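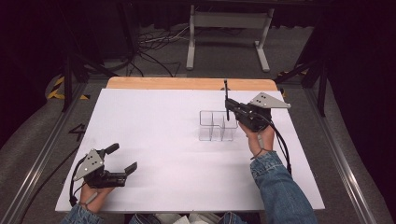

February, late. Budget thing is due to Geum-ok in the morning and I still have two columns empty.

Went back and forth with Kiran all afternoon over how many more gripper pairs. He wants 14, I said where would we even put them. We settled on three for now, plus spare fingers, plus cables. The cables I will fight for – they drag on my wrists all day and longer ones can't cost that much. Cordeiro quoted 187 a set for the marker plates, Iltholm hasn't anwsered. Ask again.

Organizers are cheap, get more of the clear ones. Siwan says clear is hard on the cameras, so maybe some solid too? Put both down and let Geum-ok cross one out.

Nearly 400 left over if we skip the second tripod. Would rather have a decent chair. Shoulders are terrible tonight.

The arm itself is next year's money, everbody agrees except Ji-hoon, who has the Numison brochure open on his desk again. Lead time on it is awful. Told him to write it up himself and I'd staple it to the back.

Still to do – shipping, tax line, a name for the project that isn't "table 4 stuff". Bed first. Alarm at 5:30.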